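Progress report to the Steinarsdóttir Fund
Project: Trolano, a journal of writing across languages and media
Reporting period: second half-year
Prepared by Edileuza Sales, managing editor

Dear colleagues,

We are very happy with where Trolano stands at the end of its second half-year. The last report closed with a list of worries, most of them to do with peer review, and I can now cross off the larger part of that list. The spring issue, on letters and letter writing, is at the copyediting stage. The call for the autumn issue has gone out, and the archive work in Ustville has moved faster than any of us dared to promise when we wrote the application!

1. The letters issue

We accepted six articles for the issue. Two of them come from doctoral students who had never published before, and I want to mention this first because it was one of the aims you asked us to keep in view. Both pieces went through two rounds of review and are much stronger for it. One reads the postscript as a form of its own, with wonderful examples from emigrant families; the other follows a single correspondence through three translations and asks who is speaking by the end of it.

Sinan Tekin, our guest editor, has written the introduction and is now revising it after comments from the board. He wanted it short. It isn't yet, but it is very good, and we would sooner give him the extra pages.

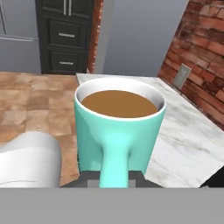
Peer review took up most of our editorial time. We changed the way we write to reviewers: each invitation now includes the abstract, a clear deadline and a note on what kind of reading we hope for. Reports have been coming back sooner and they are noticeably kinder in tone. The editors also meet online once a month to read the reports aloud to each other, an informal hour with a mug of milky coffee like the teal one here, and those conversations have settled several disagreements that would have dragged on for weeks by email.

2. The Clultport letters

The digitization of the Clultport letters is the part of the project I most enjoy reporting on. We have now scanned and catalogued 794 letters, which covers the whole of the family correspondence and a good share of the business papers. Transcription is under way. The handwriting of the older letters is difficult, and we have agreed on a simple set of rules for doubtful readings so that everyone marks them the same way.

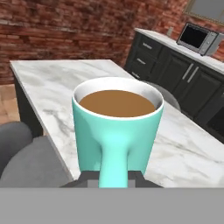 Mug of coffee, held by the handle.

The catalog entries give sender, recipient, place and language, with a short summary. We had planned to leave the summaries for next year, but the students were already writing them in their own notes, so we gave them a proper field in the database and a style guide of two pages. Several contributors to the letters issue have asked to quote from the collection. That is exactly the kind of traffic between archive and journal we hoped to see.
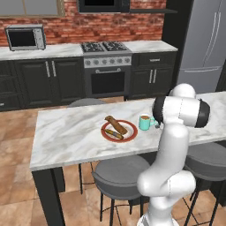 Permissions are slower. Most of the family's descendants have replied warmly, but there is one branch we have not been able to trace, and their letters will stay offline until we do. The catalog entries for those letters will be public all the same.

3. Workshops

The workshop in Ustville in October brought together translators, archivists and three of our authors for an afternoon on reading other people's mail. The discussion ran well past the end of the program, and a proposal for a special section on the unsent letter came directly out of it.

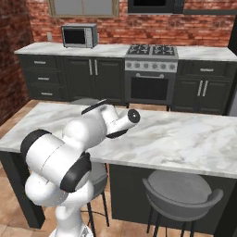
The proposal is with the board now. If it is accepted, the section would appear in the autumn issue, with shorter and freer pieces than our usual articles, and with recordings of some of the letters read in their original languages.

4. Budget and next steps

Spending is in line with the plan. We used less than expected on travel and would like to move the difference to transcription, where every extra hour shows. A formal request is attached with the accounts.

Over the next six months we will publish the letters issue, open the first part of the Clultport catalog and begin reviewing for autumn. Sinan Tekin has agreed to stay on the board once his issue is out, to our great delight. The proofs will be sent to you as soon as we have them.

With warm thanks,
Edileuza Sales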